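The ferry to Stoscombe takes longer than you think it will, and by the time I had found the bakery, bought a coffee, lost the coffee to a gull and found the bakery again, the woman I had come to see was already sitting on the step with two mugs of tea. She has kept the tide diary for this stretch of coast for 52 years, and she asked me at the start not to print her name. "Everyone who needs to know it knows it," she said, and handed me the mug without the chip.

The diary began as a school exercise book. Her father fished out of Lotorside, across the water, and wanted to know whether the sandbar was moving. "He was sure it was, and my mother was sure it wasn't, and they'd go at it over tea every night of the week. So I thought, well, I'll write it down and then they can both be quiet." She was a girl then, and I gather neither of them was ever quiet, but the writing down stuck.

She goes out at low water with a notebook in her coat pocket and walks as far as the old slipway. She writes down the wind, the height of the water against the stones, the colour of the bar and whatever birds are about, and then, quite often, what she had for breakfast. There are 1,626 pages so far. She showed me a good many of them, and I'm afraid I was greedy and kept asking for more.

"You get to know your own moods," she said, turning back through a wet February. "Look at that. Four words for the whole day. I must have been in a shocking temper."

I asked whether she had ever thought of stopping. She took her time over that one, long enough for the kettle to go on again and for the dog next door to bark itself hoarse at the postie. "When my husband was crook I missed a fair bit," she said. "I thought I'd be upset about the gaps. But I look at them now and I know exactly where I was, so they're as good as pages to me."

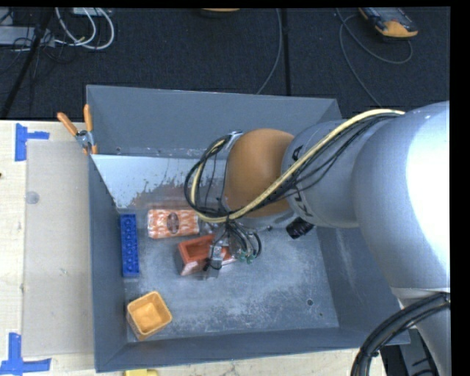 A robotic arm reaching into a grey metal bin on a wooden tabletop.

Her neighbours bring her things they think belong in the diary. A man up the hill tells her when the swallows come back, and the children along Lui Street (there are more of them every summer, she says, and louder) bring shells and want to know their proper names. "I make them look it up themselves. I've got the book there on the shelf. They grumble, but they come back."

And the sandbar? I had been saving that question, and she laughed before I got to the end of it. "Oh, it moves. It goes out towards Lotorside for a few years and then it wanders home again. So Dad was right and Mum was right, depending on when you asked." She has never drawn it on a chart, though people have told her she should. She likes to be able to say "out past the second post" and have the person beside her know what she means.

We walked down together before my ferry, past the Jenel, which is the boat her brother left her and which she says she will paint this Saturday, as she has said of a great many Saturdays. The wind had come round to the south and I was badly underdressed for it. She stopped at the slipway, looked at the water for a bit, and wrote two lines in the notebook. I asked if I was in them.

"You're in the second one," she said, "with the gull."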